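Joltach Scanner Desk, version 5

Police scanner software for small newsrooms. Reviewed for the Broltovmont equipment list by Esther Simiyu, 02/05/2019.

The Scanner Desk listens to police and fire radio, turns the talk into text, and flags words like "shots" or "missing." Joltach says it helps a night reporter get to a crime story first. I have my doubts. Getting there first with a wrong name is worse than getting there second, and raw radio talk is full of wrong names.
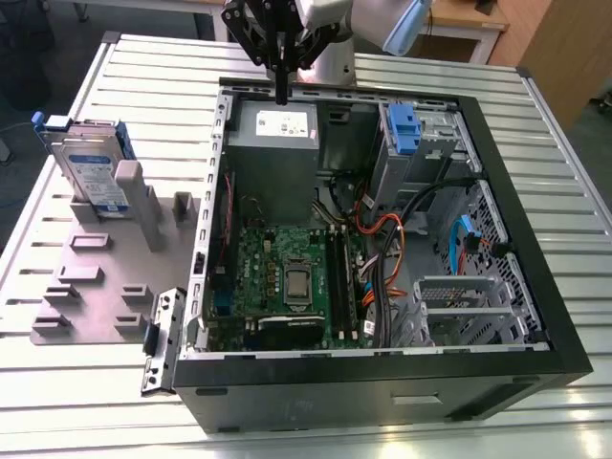 We ran it on the night shift through December. It did well with street names and badly with people. One suspect was "Owens," "Owing" and "Oh when" in a single call. Kheri Masanja kept a log of 50 alerts, and 10 of them led to anything we printed. The rest were car alarms, drills and a long talk over lunch.

**What you get**

- Software license for 2 desks
- Radio receiver and antenna
- Alert list you can edit (do this first, the stock list is awful)
- Audio saved for some 10 days

The sales sheet calls the text "court ready." I would like to meet the court. Save the audio, play it back, and call the police desk sergeant before a word of it goes in a story.

It also can't hear encrypted channels, and the sheet is quiet about that. If your local department has gone encrypted, you'd be paying for fire calls and the dog warden.

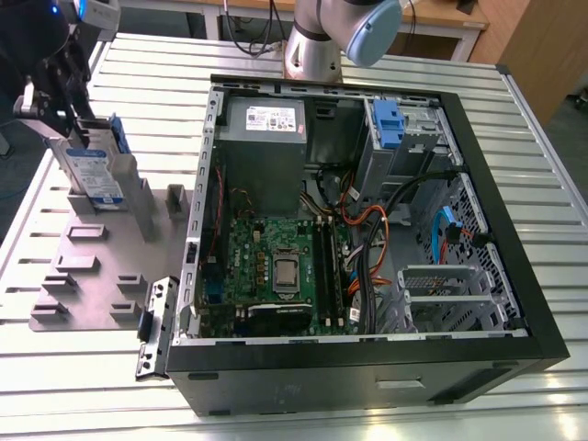
**Can I name a suspect from a Scanner Desk alert?**

Only after the police or court papers confirm the name. The alert is a tip, and a shaky one.

**Compared with the Lilitz unit**

Lilitz makes no text at all. It records, and you listen. Hamisi Makokha still likes it better, and on a slow night so do I. On a busy one, the Joltach alerts did wake us up for a warehouse robbery we would have missed.

**Buying**

Ask for the trial month and test it on your own channels. Don't sign the 2-year deal up front. Orders for our bureaus go through Pendo Tanui.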